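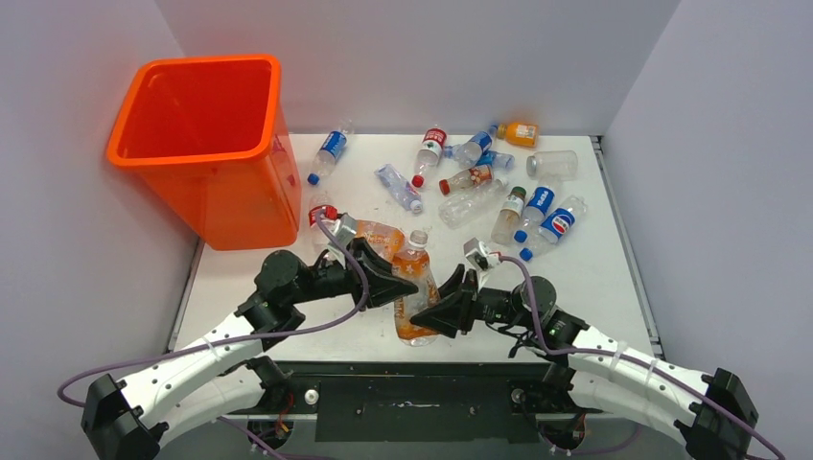

I've got good news for anyone who, like me, has been pestering the bookshop since last winter: The Lamps of Jekira is coming out in June! It's the third of Zyanya Robles's Firedano novels, and the first she's written on her own since her old writing partner, Refugio Huerta, stepped back from the series to finish his own trilogy.

I'll admit I was nervous. The first two books were very much a double act (he did the sea battles, she did the families, or so the fans always said) and I wasn't sure how one would get on without the other. Then Wandeo, the publisher, put the first 37 pages up for readers to try, and I read the lot standing in my kitchen with my coat on.

We're back in the drowned city, 80 years after the harbour gates were shut, and the lamplighters have started seeing lights out on the water where there shouldn't be any. Our heroine is Pisharody, a very junior clerk who's been told to copy out the names of every ship lost in the old war. There are 163 of them on her list, and one has just sailed back in. I mean, come on! How are we meant to wait until June after that?

Not everybody is as giddy as I am. The forum has been going at it day and night, mostly over whether Huerta's sailors can possibly sound right in somebody else's hands. 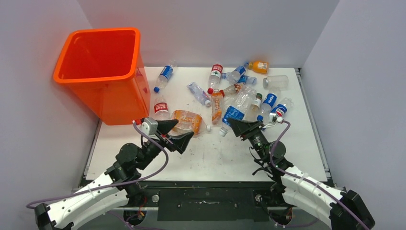

Mercy Odera thinks they can't, and she told me so at some length: the captain in chapter two talks like a schoolteacher, she says, and the old Firedano captains would have thrown him overboard by teatime. She's still ordered the hardback, mind you. Noemi Yazzie takes the other side and reckons the books were always Robles's at heart, and that the quieter bits in the second one (the long supper, the letter under the stair) were the best things in it. I'm with Noemi on the supper. I'm undecided about the captain.

Robles says in a note at the front that Huerta read two drafts and sent back a page of corrections about rope, so his hand hasn't left it altogether.
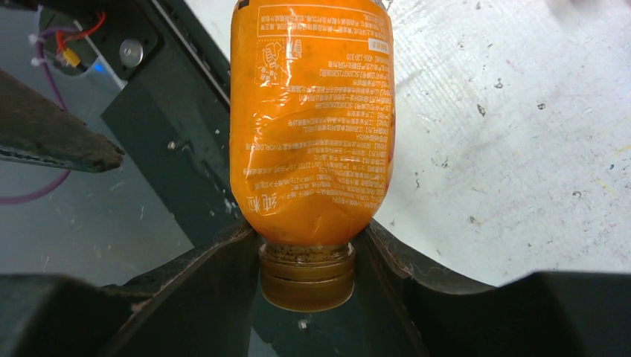 As for the cover, I like it far more than I expected to. It's a deep, plain blue with a small gold lamp near the bottom and hardly anything else. The last two were so busy that you had to hunt for the title. An early version going round the forum was orange all over with rows of tiny white lettering, much like the label on that bottle, and I'm glad they dropped it, because I'd never have read a word of it without my glasses.

Wandeo is also doing 100 signed copies with a fold-out map of the harbour, drawn by Perla Olvera. Those go on sale at nine in the morning on the day the book comes out, through the publisher's own shop only, one to a customer. The ordinary hardback and the ebook are out the same day, and the audiobook follows later in the summer. My alarm is already set.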